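Stop scoring the robot, start scoring the reset

Hollis Esposito

Quick one, written between two meetings, so forgive the mess.

We have rules for how fast an arm may move near a person. Rules for the e-stop, for guarding, for who signs off. Good. Keep all of it. What we don't have is a rule for how you say "it works." And that's the number buyers read first.

Case in point. In March I read two reports on manipulation tests, one from Sanna, one from Brutico. Both gave a success rate on a panel task: flip a switch, turn a knob to a number, press a color. Sanna ran 1,000 trials. Brutico ran 134. Guess which one I trust more.

Brutico. By a mile. They wrote down the start state. Every trial. Which way each toggle was set, where the knob pointed, how the panel sat on the table. Sanna said "panel reset between trials" and left it there. Reset to what? By who? If the knob starts one click from the target you've tested one click. A thousand times.

I asked Sanna. Got a polite answer and 1,003 rows in a spreadsheet. Three more than the report. No start column. Which three got dropped, and who picked them? Still waiting on that.

So, my proposal. Short, because long standards sit in a drawer.

Write the start state before the arm moves. Not after, when everbody remembers it kindly.

Say what counts as done. Knob "at 4" means what, exactly? Pointer on the numeral, or near it? Pick one, print it.

Report every run. Aborted ones too. A run you threw out is still a run.

Move the panel. Turn it a bit. A skill that only holds with the box square to the table edge should be sold that way.

People at Ikine tell me this is paperwork and it'll kill small labs. I've been in small labs. It's one line per trial. Cisalis does it on a printed sheet with a pencil and they are not a big outfit.

The stronger objection: fixed panels are too tidy, real plants are full of grime and bent levers, so why standardize the toy? Fair. But if we can't agree on how to report four colored buttons and a pair of toggles, I dont see us agreeing on a plant. Start with the thing that fits on a table. 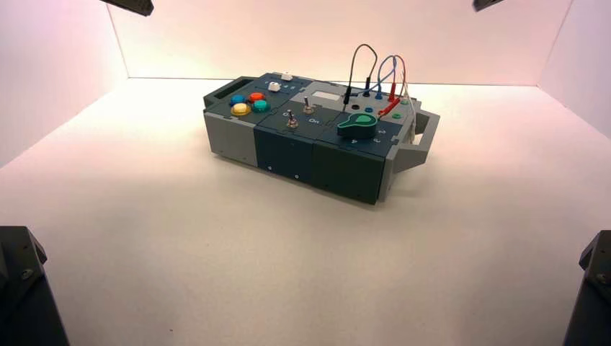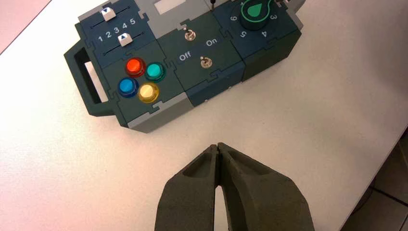
Both views: the task panel, with its push buttons, toggle switches and numbered knob.

Write to me if your lab already logs start states. I'd like to see the sheet, coffee stains and all.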